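자주 묻는 질문: 사무실 선인장과 책상 위 식물 이야기

안녕하세요, 식물 대여점 렐라(Rela)에서 배송이랑 분갈이, 그리고 질문 답변까지 맡고 있는 솜밧 짜이디(Sombat Jaidee)예요. 메일로 자주 오는 질문을 한데 모아 봤어요. 제가 말이 좀 많은 편이라 답이 길어도 이해해 주세요! 급하신 분은 제목만 보고 필요한 데로 바로 내려가셔도 됩니다.

물은 얼마나 자주 줘야 하나요?

제일 많이 받는 질문이에요. 지금까지 온 메일 236통을 한번 분류해 봤는데 그중 79통이 물 이야기였어요(시간이 남는 날이었습니다). 기둥선인장은 흙이 속까지 마른 다음에 주시면 돼요. 나무젓가락을 깊이 꽂았다가 십 분 뒤에 뽑아 보세요. 흙이 묻어 나오면 며칠 더 두시고, 깨끗하게 나오면 흠뻑 주세요. 여름에는 2주에서 3주에 한 번쯤 주게 되고, 10월부터는 간격을 확 늘려서 한 달에 한 번도 안 주는 집이 많아요. 저희 집 선인장은 겨울 내내 거의 굶습니다. 그래도 봄만 되면 쑥 올라와요.

여러 명이 돌아가면서 물을 줘도 되나요?

음, 이건 말리고 싶어요. 오며 가며 한 컵씩 부어 주시는 분이 꼭 계시거든요. 마음은 정말 고마운데 선인장은 그러다 뿌리부터 물러요. 한 분을 정해서 그분만 주시고, 준 날짜를 달력에 적어 두세요. 휴가 가실 때 대신 줄 사람을 구할 필요도 없어요. 2주쯤은 끄떡없습니다.

책상 어디에 두는 게 좋아요?

저는 무조건 책상 끝이요! 키가 큰 아이들은 가운데 두면 맞은편 사람 얼굴도 가리고, 서류 집다가 팔을 찔리기 딱 좋아요. 밝은색 나무 상판 끝에 초록 기둥선인장 하나 세워 두면 줄기 여러 개가 모여 올라간 모양이 참 잘 살아요. 화분은 얕은 흰색이 저는 제일 무난하더라고요. 튀지 않아서 초록색에 눈이 먼저 가요. 작은 병이나 자잘한 물건은 옆 상판으로 몰아 두시고요.

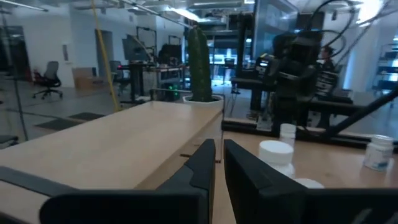

유리 칸막이 옆도 괜찮은가요?

네, 괜찮아요. 칸막이 자체는 문제가 안 되고, 거기까지 빛이 들어오느냐가 중요해요. 낮에 불을 끄고 책이 편하게 읽히면 일단 합격이에요. 애매하다 싶으면 주말에 창가로 옮겨 주세요. 단, 어두운 데 있던 아이를 갑자기 한여름 직사광선에 내놓으면 누렇게 타요. 얇은 커튼 뒤에서 일주일 정도 적응시킨 다음에 내놓으세요. 에어컨 바람이 바로 떨어지는 자리도 피해 주시고요.

얕은 화분인데 넘어지지 않을까요?

키가 화분 깊이의 몇 배씩 되니까 걱정하시는 게 당연해요. 저희는 바닥에 굵은 돌을 깔고 흙 위에도 자갈을 한 겹 덮어서 무게를 잡아요. 살짝 밀었을 때 흔들거리면 자갈을 더 얹어 보시고, 그래도 불안하면 같은 너비에 더 묵직한 화분으로 바꾸세요. 너무 큰 화분은 흙이 안 말라서 저는 안 권해요.

줄기 하나만 자꾸 기울어요.

빛이 오는 쪽으로 몸을 트는 거예요. 수요일마다 화분을 반의반 바퀴씩 돌려 주세요. 요일은 아무 날이나 괜찮은데 저는 수요일로 정해 두니까 안 까먹더라고요. 많이 기운 줄기는 지지대를 대고 부드러운 끈으로 느슨하게 묶어 주시면 돼요. 혹시 밑동을 만졌을 때 물컹하면 빛 문제가 아니니까 물부터 끊고 저한테 메일 주세요.

먼지는 어떻게 닦나요?

골 사이에 먼지가 은근히 잘 껴요. 물티슈는 가시에 다 뜯기니까 마른 화장 붓이나 그림 붓으로 위에서 아래로 쓸어 주세요. 장갑은 꼭 끼시고요! 가시가 박혔을 때는 핀셋으로 빼고, 잔가시는 테이프를 붙였다 떼면 꽤 나와요.

대여 중에 죽으면 물어내야 하나요?

아니요, 첫 번째 교체는 무료예요. 프렌딘햄(Prendinham)이랑 헌드스테드(Hundstead) 쪽은 제가 직접 가고, 아우어(Auer)는 한 달에 한 번 묶어서 가요. 지금 나가 있는 화분이 390개를 넘어서 정확히는 398개인데, 답장이 하루 이틀 늦을 때가 있어요. 문의하실 때 화분 바닥 스티커 번호를 같이 적어 주시면 훨씬 빨리 찾아 드릴 수 있어요.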